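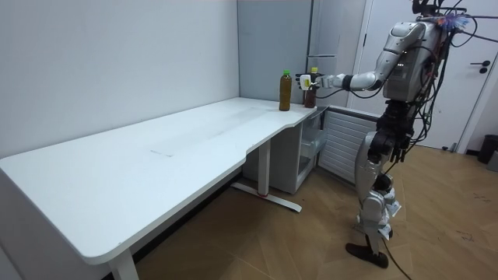
这一期我想写抓取之前的最后一段动作，也就是手已经到了瓶子附近、但是手指还没有合上的时候，软件在做什么。上个月我们改动最多的代码都在这一段。过去我们的做法很简单：头部相机看一次桌面，感知模块给出每个瓶子的位置，规划器算出一条轨迹，手臂就沿着这条轨迹走到底。这种做法在瓶子之间距离大的时候可以用，两个瓶子站得近的时候就容易出问题。从侧面的固定相机看，手停在深色瓶子旁边，黄盖的那一瓶已经被手指挡住一部分，绿盖的那一瓶还看得完整。对跟踪程序来说，这正是最难的时刻，它要继续相信一个看不完整的东西，同时不能把它的身份换给旁边那个看得完整的东西。

我们以前的跟踪程序就会换。它在每一帧里把检测结果和已有的目标重新配对，配对的时候只看距离和框的重叠。黄盖瓶子的框因为遮挡变小了，中心也移动了，于是程序有时认为绿盖瓶子是更好的答案。在日志里看，目标的编号没有变，位置却忽然跳到旁边去。规划器收到跳动以后，很听话地重新规划，手臂就往另一个瓶子的方向修正。读者也许记得，上一期的通讯里我把这件事写成了"规划器不稳定"。这个说法对规划器不公平，在此更正：规划器做的事情完全符合它收到的数据。

新的跟踪程序放在Clelotus里面。Clelotus是我们给整个运行时起的名字，包括任务图、感知接口和两只手臂的调度，刚加入邮件列表的同事可能还不熟悉，所以多写一句。现在每一个目标除了位置以外，还带着三种信息：盖子的颜色分布，瓶身的颜色分布，还有"预计被谁遮挡"。最后一种最有用。手臂的关节角度我们随时都知道，手的模型也有，所以可以把手投影到相机的图像里，得到一张遮挡图。如果检测框变小的那一边刚好在遮挡图里面，程序就不更新中心，只降低可信度。如果变小的那一边没有东西遮挡，才当作真正的变化来处理。

盖子的颜色比我预想的可靠，瓶身的颜色就麻烦一些。里面是茶色的液体，光从不同的方向来，瓶身看起来可以从金黄色一直到深红褐色。Kenji Pruitt 建议瓶身的颜色只用来排除，不用来确认，意思是说，颜色差得非常远才可以说"这不是同一个瓶子"，颜色相近的时候什么也不能说。我们照这个建议改了权重，用旧日志重新跑了一遍。

旧日志一共有 400 段，都是从接近瓶子开始到手指闭合为止。旧程序在其中 52 段里至少发生过一次身份交换，新程序剩下 6 段。这 6 段我都一帧一帧看过。它们有一个共同的地方，就是手从两个瓶子的中间穿过去，两个盖子同时被挡住，程序手里没有任何可以用的颜色。目前我的处理是在这种情况下让手臂停住，后退一小段，等至少一个盖子重新可见再继续。这样会多花时间，但是我宁愿多等一会儿，也不愿意让手去拿错的瓶子。

讲完瓶子，再讲冰箱。任务图里，"把瓶子放进去"被分成几个节点：打开门，确认门的角度，拿瓶子，移动，放下，松手，关门。看起来是一条直线，可是写成程序以后，几乎每个节点都有往回走的边。最让我头疼的是"确认门的角度"。我们的冰箱上面一个门，下面一个门，下面的隔间很低，头部相机是从上往下看的，门打开以后，能看见的主要是门的内侧，一条一条竖直的凸起，还有门边的密封条。 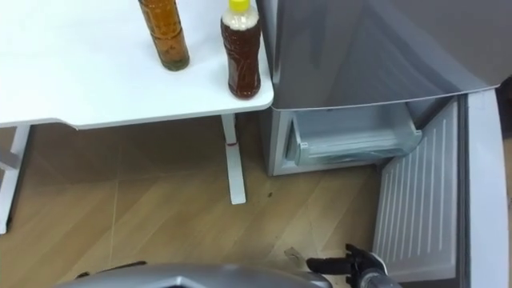 以前我们用门的外表面来估计角度。外表面是光亮的，反光很多，深度相机在上面经常给出空洞，有时候还会给出一个在门后面的假平面。现在改用内侧。内侧颜色浅，反光弱，竖直的凸起在图像里形成一组近似平行的线，门转动的时候，这组线的间距按照很规则的方式变化。我们先用关节模型猜一个角度，再把凸起的线投影到图像里，和真正看到的边缘比较，然后修正猜测。计算量很小，在原来的处理器上和其他任务一起运行没有困难。

不过有一个条件，就是必须知道凸起之间的真实距离。我用尺子量过，写进了冰箱的描述文件里。如果你们那里的冰箱是另外一个型号，请一定重新量，不要直接复制我的文件。描述文件的字段名是 liner_rib_pitch，单位是毫米。在文件里我没有给默认值，没有填写的时候程序会报错并且退出，这是故意的。以前我给过默认值，结果有一位同事用了很久才发现他的角度一直偏小。

门的角度确定以后，还要告诉规划器哪些地方不能碰。门对手臂来说是障碍物，可是在"关门"的节点里，它又是要接触的对象。旧的做法是在进入"关门"之前把门从障碍物列表里整个删除，出来的时候再加回去。这样写很方便，也很危险。门被删除以后，规划器不知道门的存在，另一只手臂就可能规划一条穿过门的路线。新的写法里，门一直在列表里面，只是对一对一对的物体分别规定能不能接触。例如右手的指尖和门的内侧边缘可以接触，右前臂和门不可以，左臂的任何部分和门都不可以。这张表叫接触许可表，每个节点有自己的一张，进入节点的时候换上，离开的时候换回。

写接触许可表是很枯燥的工作，我承认。一个节点的表可能有几十行，而且写错一行，现象往往出现在很远的地方。为了减少这种痛苦，Ekport 现在可以从一段成功的日志里生成草稿。Ekport 原来只是一个导出日志的小工具，后来大家不断往里面加功能，现在它可以回放、剪切、对齐时间，也可以查询"哪两个物体在什么时候的距离小于多少"。生成草稿用的就是最后这个查询。它把一段日志里真正接触过的物体找出来，写成许可，其他全部写成禁止。你拿到草稿以后仍然要自己读一遍，特别是禁止的部分，因为程序只知道在这段日志里没有接触，不知道以后是否需要接触。

接下来是两只手臂的问题，这也是来信里问得最多的。一只手拿着瓶子的时候，另一只手应该在哪里？有人主张让它回到身体旁边的休息位置，这样最简单，碰撞检查也少。有人主张让它留在冰箱前面，准备扶门或者拉抽屉。我们两种都试过。回到休息位置的好处是头部相机看得清楚，坏处是来回走的路长，而且每次回来，手和门的相对位置都有一点不同，需要重新对准。留在前面的好处正相反，坏处是它的手指会进入相机的视野，地面和隔间的下半部分有时候被挡住。

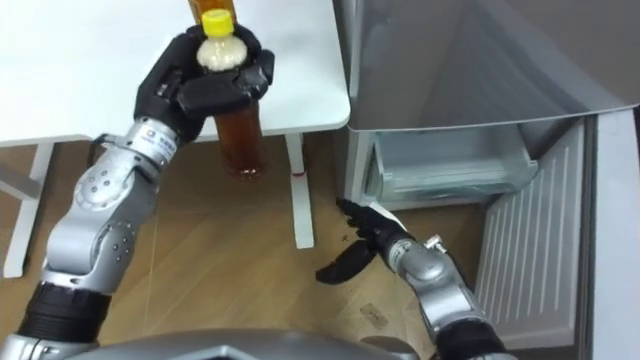
我们最后选择了留在前面，但是加了一条规则：等待中的手臂必须把自己报告为遮挡物。前面讲的遮挡图原来只包括正在运动的那只手，现在两只手都包括。这样感知模块在估计抽屉位置的时候，就不会把手指的边缘当成抽屉的边缘。透明的抽屉本来就很难看清楚，它的轮廓有一半是靠后面的东西衬托出来的，如果再混进黑色的手指，拟合的结果会向手指那一边歪过去。加了规则以后，歪的现象没有完全消失，不过已经小到放置节点可以接受的范围。

拿着瓶子移动的时候，瓶子要算作手臂的一部分，这一点大家都知道，我只想补充一个细节。瓶子在手里的姿态，我们过去在手指闭合的那一刻记录一次，以后就当作固定不变。可是手握的位置在瓶子的上部，下面很长一段是悬空的，手腕转得快的时候，瓶子可能在手指里轻微地摆动。所以现在的做法是给瓶子的碰撞模型加一圈余量，越往下余量越大，形状像一个很窄的倒过来的漏斗。靠近瓶盖的地方余量几乎是零，到瓶底的地方最大。规划器因此会让瓶底离桌子的边缘远一些，路线看起来有点绕，请不要因为觉得难看就把余量调成零。

关于这个余量应该多大，我没有理论上的答案。我用的数值来自 Mihăilă 测试集，这是我们内部收集的一组移动片段，一共 1,135 个，每个片段里都用外部的固定相机重新计算过瓶底的位置。我取了偏差分布里比较保守的一个点。如果有同事愿意做一个更好的模型，比如按照手腕的角速度来改变余量，我很欢迎，代码里已经留了接口，函数的名字是 attached_margin，现在它只返回一个常数乘以高度。

还有时间同步的问题，虽然听起来没有意思，却花掉了我最多的下午。头部相机的图像和关节角度分别带有自己的时间戳，两边的时钟不在一台计算机上。遮挡图需要把同一时刻的手投影到同一时刻的图像里，如果两边差得多，投影出来的手就会落在真正的手的后面，好像一个影子。手慢的时候看不出来，手快的时候影子和手完全分开，遮挡图就失去意义，甚至比没有更坏。我在 Ekport 里加了一个检查页面，把投影的轮廓画在原来的图像上，你用肉眼一看就知道有没有对齐。请每次更换相机驱动以后都打开看一次。

对齐本身现在是自动做的。启动的时候，机器人的手腕会在相机前面来回转动，程序从图像里取出运动的信号，和关节的信号做互相关，得到时间差。整个过程很短。要注意的是，启动时手腕前面不要有其他运动的东西，包括人的手。Kovville 那边的同事报告说，他们的时间差每次启动都不同，我们一起查了两个晚上，后来发现是桌子旁边有人习惯在启动的时候整理电缆。换了一个时间整理以后，数值就稳定了。我后来给程序加了一个判断，互相关的峰值不够尖的时候，它会要求重新做一次，而不是默默地接受。

下面是更新的方法。从主分支取代码以后，先运行迁移脚本，它会把旧的任务图转换成新的格式。旧的图里如果有"删除障碍物"的节点，脚本不会自动转换，它会列出节点的名字，然后停下来，请你手工改成接触许可表。我知道这样不方便，可是自动转换的话，我没有把握每一个都是对的。改完以后再运行一次脚本，没有列出名字就表示可以继续。然后检查冰箱的描述文件，填上 liner_rib_pitch，再检查手的模型是不是最新的版本。手的模型如果是旧的，遮挡图会缺少拇指的最后一节。

目前已知的问题也写在这里，免得大家重复报告。第一个问题是光线：如果窗户那边的光直接照在瓶子上，茶色的液体会在白色的桌面上投下带颜色的亮斑，检测程序有时把亮斑当成另一个物体。拉上窗帘可以避免，我也在准备一些新的训练数据。第二个问题是瓶颈的位置，盖子下面那一段看起来发白，和瓶身的颜色完全不同，分割程序有时候在这里把瓶子切成两个部分。因为手握的高度是从分割的结果推算的，切错了以后手会握得偏低。现在有一个临时的补救，把竖直方向上相邻、宽度接近的两个部分合并起来，但是两个瓶子前后重叠的时候，合并有可能做过头。第三个问题只在回放的时候出现，Ekport 剪切日志以后，如果剪切点刚好落在切换许可表的时刻，回放的开头会用错表，把剪切点往前移一点就可以了。

也有同事来信问，为什么不把整个任务交给一个学习出来的策略，从图像直接输出动作。我没有反对的意思，隔壁的小组也正在做这件事。对我来说，任务图的好处在于出错的时候我能指出是哪一个节点、哪一张表、哪一个时间戳。瓶子拿错了，我打开日志，可以看到身份是在哪一帧交换的。这种能力在调试的阶段很重要。将来比较合理的安排，可能是把某几个节点换成学习的策略，比如手指闭合的那一段，外面仍然保留任务图和许可表。节点的接口已经允许这样做，输入和输出的格式写在文档的接口一章里，那一章是我自己写的，如果有句子读不明白，请来信告诉我，我会改。我的中文有时候太像书上的中文，这一点我知道。

下一步的计划是把抽屉也变成有关节的物体，和门一样处理。现在抽屉在模型里只是一个固定的盒子，位置由感知模块给出，拉开和没有拉开没有区别。我们准备给它一个滑动的关节，让规划器可以自己决定先拉开多少再放瓶子。困难在于抽屉和门之间有约束，门没有开到足够的角度，抽屉拉出来就会碰到门的内侧。这个约束我打算先写成一张简单的表，门在什么角度，抽屉最多可以拉多远，以后再考虑用几何计算。表的第一版会在十二月之前放进测试分支。

希望提前试用的同事，请在邮件里告诉我你们的冰箱门朝哪一边开，以及头部相机的安装高度。如果手上有失败的日志，也请用 Ekport 导出以后一起寄来，不需要剪得很干净，接近瓶子之前的部分请尽量留着。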